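4. Clear surfaces and what ends up on them

4.1 Why we counted blank space

Most of the work on household tidying begins with the mess. Researchers arrive, count the objects on a table, come back later and count them again, and the difference is reported as progress or as shame. We did this too, for the first part of the study, and our totals are given in Section 3. By January we had 1151 logged items across the participating households, of which 1148 could be assigned to one of our categories. The remaining three were argued over at length and are now in a drawer in our office, where they have made the drawer harder to close.

What the totals left out was the surface itself. Participants rarely talked about objects when asked how a room was going. They talked about how much table they could see. One woman in the Udeck group described her week entirely in terms of a hall shelf, which had been "good until Wednesday". When we asked what had been put on it on Wednesday, she couldn't say. It had stopped being good, and that was the information she had kept.

Arnardóttir's notion of the resting surface is useful at this point. A resting surface is any flat part of a home where a thing may be put down without a decision being made about it. Tables qualify, as do the tops of fridges, closed laptops and, in one household, a sleeping dog (excluded from the analysis). The opposite is a storage surface, where an object has an agreed place and somebody will complain if it is elsewhere. Trouble starts when the first kind is mistaken for the second, usually by whoever last put something down.

4.2 Small plain objects

Our categories held up well for things with an obvious use. Mail was mail. Keys were keys, even when they no longer opened anything. The category that gave coders the most grief was the one we called small plain objects, meaning anything hand-sized or less, without lettering, and not plainly part of something else. Blocks, spacers, caps, offcuts, and the little feet that come with furniture all landed in it.

These objects share a talent for survival. A takeaway menu gets thrown out because everyone knows what it is. A plain block stays because it might belong to something, and the person who throws it out will be the person blamed when the something falls over. Jonas Bühler, who did much of the second coding, proposed the label "hostages" for this group. It was voted down, although it can still be found in the column headings of the earlier spreadsheets.

Colour matters more than we expected. White objects near white surfaces were the last to be put away and the first to be forgotten in interviews. Participants who could list a dozen items on a dark sideboard from memory went vague when the furniture was pale. Figure 5 gives a sense of the problem at close range, with a block and a large surface that differ in tone by very little.
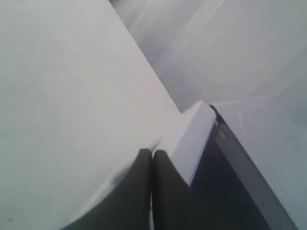 Figure 5. A white rectangular block beside a large pale surface, whose one visible mark is a tiny dark speck.

The block in the figure is easy enough to find, thanks to its sharp edges and the dark space next to it. Take the dark space away and the job gets harder. What separates the block from the surface is a slight coolness in its white, set against something greyer and a touch warmer, and few people tidy by colour temperature. Several of our participants had bought white organizers for white shelves on the grounds that everything would match. Everything did, and they spent the following weeks patting the shelf with a flat hand.

4.3 The speck problem

A second finding concerns marks. We had assumed that a surface would be judged on how much of it was covered, and that a few crumbs or dots would make no difference to anyone. For crowded tables this was right. With a dozen objects on it, a table can carry a fair amount of grit before it gets a mention.

On a nearly bare surface the reverse held. Once the objects were gone, participants turned on whatever was left, and a speck that would have lived out its days behind a fruit bowl became the main feature of the room. One man in the Trallico group interrupted his interview 2 times to deal with the same dot on his counter. It was part of the counter. He told us he knew this.

We take this to mean that clearing a surface raises the standard it is held to, so that the work never shrinks at the rate the clutter does. Gudasow households, who had cleared the most, reported feeling no further ahead than the others, and they wiped more often. Whether they were happier is outside the scope of this paper, but we did notice that they offered us coffee standing up.

4.4 Notes on method

Some cautions are in order. Coders were asked to record an object only if they could say where it began and ended. That sounds generous, but a pale block lying flat on a pale shelf can fail the test on a dull afternoon and pass it the next morning. We dealt with this by having each room logged in the same light where we could, and by arguing where we couldn't. Disagreements about small plain objects took longer to settle than all other disagreements put together, and a few were settled by lunch.

We also asked coders not to tidy. This was harder to enforce than any other rule in the protocol. One coder squared up a stack of coasters during a visit and confessed by email that evening. The stack had already been logged, so the count was safe, but the participant had noticed and was, by her own account, a bit hurt. We now ask coders to keep a pen in each hand.

Figure 5 should be read with the same care. It is a close view, and it leaves out most of what a person standing in a doorway would use to decide whether a room needed attention. Judgements made from the doorway are taken up in Section 5, where the dog returns.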